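**Flutville**(フルートヴィル)は、Wanigasekara社が提供する卓上型の双腕組立キット、およびその貸出サービスの名称である。樹脂製の接続箱に小型の基板を収め、蓋を閉じてねじで留めるという、人間なら世間話をしながらこなす作業を、世間話抜きで行うことを目的としている。製品資料では「手のひらに載る製品の組立を、机ひとつで」とうたわれているが、この「机」が別売であることは同じ資料の後ろのほうに書かれている。

本項では、標準構成である接続箱組立用キットを中心に記述する。研究機関向けの構成については「派生構成」の節を参照。

## 名称

Flutvilleという名称の由来については、公式の説明が二通りある。初期の案内書では「溝(フルート)の切られたねじに敬意を表して」とされ、その次の版では「職人の集まる架空の町の名」とされた。三つ目の版では由来の欄そのものが削除され、空いた場所には保証条項が入った。

利用者の間では単に「フルート」と呼ばれることが多く、楽器店に問い合わせが行くという被害が報告されている。発音については社内でも統一されておらず、営業担当は「フルートヴィル」、技術担当は「フラットヴィル」と読む。両者が同席する商談では、たいてい「こちらのキット」と呼ばれる。

## 経緯

Wanigasekara社はもともと、組立工場向けの治具を作る会社であった。治具とは、部品を正しい位置に押さえておくための台や枠のことで、地味だが、これがないと工場は止まる。同社の治具は評判がよかったものの、顧客の製品が変わるたびに作り直しになり、古い治具が倉庫に積み上がっていった。Flutvilleの開発は、この倉庫の家賃の値上げをきっかけに始まったと社史にある。社史というものの性格を考えると、めずらしく正直な記述といえる。

当初の構想は、片方の腕が治具の代わりに部品を押さえ、もう片方がねじを締めるというものだった。押さえるだけの腕に値打ちのあるモーターを何個も積むのはもったいないという意見が社内にあり、試作の初期には片腕と万力の組み合わせも検討された。この案は万力が箱の角を潰したことで却下されている。潰れた箱はしばらく応接室に飾られていたが、来客から灰皿と間違えられたため撤去された。

公開試用はCuthamにある同社の作業場で行われ、見学者が作業台の脇に座って様子を眺められる形式がとられた。同種の製品展示では、ロボットは透明な板の向こうで踊らされることが多い。それに比べるとCuthamの見学は地味で、見学者の感想にも「思ったより静か」「思ったより机」といったものが目立つ。

## 構成

標準構成は次の品目からなる。

- 腕 2本(左右同型。左右の区別は取り付け位置とラベルによる)
- 平行開閉式の把持部および交換指
- 手首用の小型カメラ
- 手持ち式電動ドライバー(市販品)
- 制御装置、配線一式
- 練習用の接続箱と基板

「双腕」という言葉から人型の上半身を想像する購入者がいるが、胴も頭も付属しない。台座に据えられた腕が、机の手前側から作業面へ伸びるだけである。配線は腕の外側を通っており、ケーブルの束が関節の周りを回り込む。この点は美観上の難として繰り返し指摘されてきた。同社は「点検のしやすさを優先した」と説明しており、少なくともケーブルの点検がしやすいことには異論がない。どこにあるかは一目でわかる。 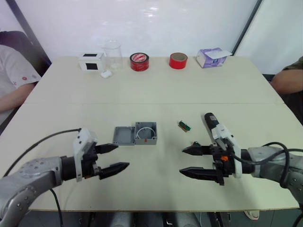
接続箱組立の作業台。右の把持部が電動ドライバーを立てて持ち、左右の指の間に蓋と本体が置かれている。

### 電動ドライバー

Flutvilleの設計でもっとも議論を呼んだのは、ねじ締めの工具を腕に組み込まず、人間用の電動ドライバーを指で握らせた点である。専用のねじ締めユニットを手首に直付けするほうが精度は出る。これは同社も認めている。それでも握らせる方式が採られたのは、工具が壊れたときに近所の店で買い替えられるからで、案内書ではこの点に一頁が割かれている。その頁には店の選び方まで書かれている。

握る方式の弱点は、握り方のわずかなずれが先端では大きなずれになることにある。指の間で工具が傾くと、先端はねじの頭から外れ、箱の表面に短い線を引く。利用者の間ではこの線を「署名」と呼ぶ。署名の入った箱は出荷できない。

### 箱と基板

練習用の接続箱は灰色の樹脂製で、蓋と本体に分かれている。角にねじ穴があり、基板と配線を中に入れて蓋をかぶせる。どこの現場にもありそうな箱で、どこの現場の人に見せても「うちのと少し違う」と言われる。

基板は緑色の小さなもので、ピンが出ている。机の上に寝かせてあると指でつまみにくく、人間でも爪の短い者は手間取る。導入初期の失敗の多くは、この最初のつまみ上げで起こる。箱の説明を熱心に聞いてきた購入者が、基板の前で腕が止まるのを見て無口になる場面は、Cuthamの担当者にとって見慣れたものであるらしい。

## 指

把持部に取り付ける指は、黒い樹脂を積層造形した先細りの部品である。付属品のなかではもっとも安く、もっともよく話題になる。

先端を細くしたのは、箱の縁や基板の脇など狭いところへ差し込むためである。初期の指は先が丸く、厚みもあり、基板をつまもうとすると基板より先に机に当たった。次の版では極端に細くされ、今度は箱を押すたびに先がしなった。現行の形はその中間にあたる。改版の記録を読むと、太い、細い、太い、細いと振り子のように行き来しており、どこかで疲れて止まった位置が現行品であるようにも見える。

表面には積層の筋が残る。研磨した指も試されたが、滑りやすくなったため取りやめになった。使い込むと先端に白っぽい擦れや細かな点が付く。交換の目安について案内書は「摩耗が著しい場合」と書くのみで、何をもって著しいとするかは利用者の良心に任されている。Wanigasekara社の造形データは利用者に公開されており、造形機を持つ工場では自前で刷ることができる。同社の売上にとっては損な話だが、問い合わせの電話が減ったため、差し引きでは悪くなかったという。

なお、指を左右逆に取り付けても動作はする。するので気づかない。案内書にはこの件について太字の注意があり、その太字は版を重ねるごとに大きくなっている。

## 作業の流れ

標準の作業手順は11工程に分かれる。案内書の表をそのまま写すと長くなるため、要点のみを記す。

前半は部品の取り込みにあてられる。箱の本体を作業位置に寄せ、向きを揃え、基板をつまんで中に下ろす。向きを揃える工程では、一方の指で箱の側面を軽く押し、もう一方で受ける。人間が書類の束を机で叩いて揃えるのに似た動作で、見ているとなぜか安心する。

後半は蓋とねじである。蓋をかぶせ、角を押さえ、電動ドライバーを穴の上に持っていき、下ろし、回す。押さえる腕と回す腕の呼吸が合わないと蓋が逃げる。開発の記録では、この「蓋の逃げ」に工程表のどの項目よりも多くの紙が費やされている。

### 手首カメラ

腕の手首には小型カメラが付き、指先とその向こうにある部品を見る。頭上から全体を見るカメラとは役割が異なり、見える範囲は狭いかわりに、指の先がどこにあるかについては嘘がない。一方で、視界の下側をいつも自分の指が占めるという欠点がある。双腕構成ではさらに、相手の腕がしばしば視界に入り込んでくる。動いている相手の指はぶれて写るため、これをどう扱うかは学習用のデータを整える際の悩みの種とされる。

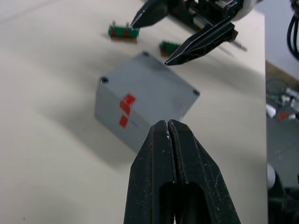 Lakmal Sahaの評によれば、手首カメラの価値は成功したときよりも失敗したときにわかる。上からの映像では「なぜか外れた」としか言いようのない失敗が、手首の映像では「ここで指が角に乗った」と言えるようになる。ただしSahaは続けて、原因がわかることと直ることは別であり、自分の工場では原因だけが着々と集まっている、とも述べている。

この評はWanigasekara社の案内書にも引用されたが、引用は前半で終わっている。

### 目印

箱の面に小さな赤いシールを貼る運用を、同社は「任意」としている。灰色の箱は陰影に乏しく、照明の具合によっては面と面の境がカメラの映像で見分けにくい。目立つ色の点があると、人が記録を見返すときに箱の向きを言い当てやすい。

シールを貼るのも剥がすのも人間の仕事である。組立を自動化するために箱へシールを貼る作業が増え、組み上がったあとに剥がす作業が増えるという構図は、導入検討の会議でかならず誰かが指摘する。指摘した者がシール係になる例も多い。

## 教示

Flutvilleへの動作の教え方には、手を添えて動かす方法と、離れた場所の操作具で動かす方法がある。どちらの場合も、人間が手本を見せ、その記録をもとに動作を学ばせる。

手本の数について、同社は接続箱の標準工程につき100回を推奨している。この数字の根拠を尋ねた利用者に対し、同社は「切りがよい」と回答した。後の版では「実地の経験にもとづく推奨値」と改められたが、数字は変わっていない。

教示者の癖がそのまま移ることは広く知られている。ねじを回す前に一拍置く人が教えれば、腕も一拍置く。箱を二度押す人が教えれば、腕も二度押す。ある工場では、腕が蓋を閉じたあとに指先でとんと叩く動作を覚えてしまい、元をたどると、教示を担当した者が終わるたびに蓋を叩いていた。動作は消されずに残された。叩いた箱のほうが売れ行きがよいという説もあるが、裏づけはない。

教示の途中で指を閉じておくか開いておくかも、意見の分かれる点である。箱の脇へ近づけるときに指を閉じておけば細い棒として扱え、隙間に入れやすい。押す、寄せる、向きを直すといった動作は、つかまずに済ませたほうが速いことも多い。案内書の第一版には「把持部はつかむための装置である」とあったが、現行版では「つかむこともできる装置である」となっている。

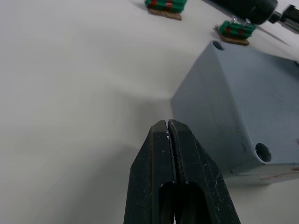 ## 提供形態

提供は買い取りと貸出の二本立てである。貸出の標準契約は36か月で、期間中の指の交換と制御装置の更新が含まれる。電動ドライバーは含まれない。これは前述のとおり近所の店で買えるためで、案内書の該当頁が再び参照される。

契約の途中で製品の箱が変わった場合、教示のやり直しは利用者の負担となる。治具を作り直すよりは安いというのが同社の説明で、治具屋が言うのだから間違いないと受け取る利用者と、治具屋が言うのだから気をつけようと受け取る利用者がいる。

設置には机が要る。推奨されるのは明るい無地の天板で、継ぎ目はあっても構わないとされる。ただし継ぎ目の上で基板を滑らせると引っかかることがあるので、部品を置く位置はそこを避けたほうがよい。天板の色についての質問はたいへん多く、案内書の「よくある質問」では、腕の安全停止についての項より先に天板の項が来る。

作業台の上の片づけについて、同社は契約書ではなく別紙で触れている。別紙には「作業に関係のないものは、なるべく奥へ」とある。片づけてくださいと書かないところに、現場を知る会社の諦めがにじむ。

価格は公表されておらず、問い合わせ制である。2026年5月29日の時点で同社のサイトに載っている見積依頼書には、用途を書く欄と、なぜその用途に双腕が必要だと考えるのかを書く欄がある。後者は任意だが、空欄で送ると電話がかかってくる。

## 安全

腕は机の脇に人が座っている状態での運用を想定して設計されており、接触を検知すると停止する。停止のしきい値は利用者が変更できる。高くすれば止まりにくくなり、低くすれば自分のケーブルに触れても止まる。導入直後は低く設定され、日が経つにつれて少しずつ上がっていくのが通例で、同社は点検のたびにこれを元の値に戻す。点検後の数日間に苦情が集中するのはこのためである。

電動ドライバーを握った腕については、先端が人に向く姿勢をとらないよう動作範囲が制限されている。この制限を外す方法は案内書に記載がない。問い合わせ窓口の担当者も知らないことになっている。

## 評価

### 肯定的な評価

もっともよく挙げられる長所は、据え付けから最初の一個が組み上がるまでの手数が少ないことである。専用機のように床に穴を開ける必要がなく、机ごと動かせる。模様替えの好きな工場長のいる職場では、この点が決め手になった例がある。もっとも、机を動かせば位置合わせもやり直しになるため、模様替えの回数はその後減ったという。

教えた本人が動作を直せることも評価されている。従来の専用機では、動きをわずかに変えるだけでも外の業者を呼ぶ必要があった。Flutvilleでは手本を足せばよい。足した結果、以前できていたことができなくなる場合もあるが、その場合も自分たちの手で落ち込むことができる。

故障時の対応の早さを挙げる声もある。指は刷れる、ドライバーは買える、机は元からある。残るのは腕と制御装置で、これらはめったに壊れない。

### 批判

速度については厳しい評価が多い。熟練した作業者と並べると、箱の組立では明らかに遅い。同社はこれに対して「夜も働ける」と反論しているが、署名入りの箱が朝まで量産されていた事例が知られてからは、この反論はあまり使われなくなった。

基板のつまみ上げの失敗についても、改善を求める声が続いている。基板を浅い台に載せてピンの向きを揃えておけば成功しやすくなることはわかっており、多くの現場でそうしている。基板を置くその台は、要するに治具である。Wanigasekara社は同じものを有償の付属品として扱っており、倉庫にはまた少しずつ物が増えはじめた。

ケーブルの取り回し、「双腕」という語の印象と実物との差、机が付かないことへの不満は、いずれも発売当初から変わらず寄せられている。机については一度、専用台の同梱が検討されたが、送料が腕より高くつくとわかって立ち消えになった。

## 派生構成

研究機関向けには、標準構成から練習用の箱を除き、記録装置を加えたものがある。箱を除いたのは、研究者は自分の課題を持っているはずだという見立てによる。実際には注文の多くに「練習用の箱も付けてほしい」と書き添えられており、同社は箱を単品でも売るようになった。

片腕のみの構成は存在しない。問い合わせは絶えないが、同社は万力の一件を理由に断っている。

10月に改版が予定されている案内書では、指の取り付け方向についての注意が表紙に移される見込みである。

## 用語

- **署名** 電動ドライバーの先端が外れて箱の表面に残す線。
- **蓋の逃げ** 締結前に蓋が本体からずれること。押さえの腕が早く離れた場合に起こりやすい。
- **寄せ** 指を閉じたまま部品の側面を押し、位置を直す動作。
- **シール係** 「目印」の節を参照。

## 脚注

1. 案内書の版数は表紙ではなく裏表紙に記載されている。引用の際は裏表紙を確認のこと。
2. 社史は社外には配布されていないが、Cuthamの作業場の棚にあり、見学者は手に取ることができる。
3. 潰れた箱の所在は不明。

## 関連項目

- 双腕ロボット
- 治具
- 接続箱
- 積層造形
- 模倣学習
- 万力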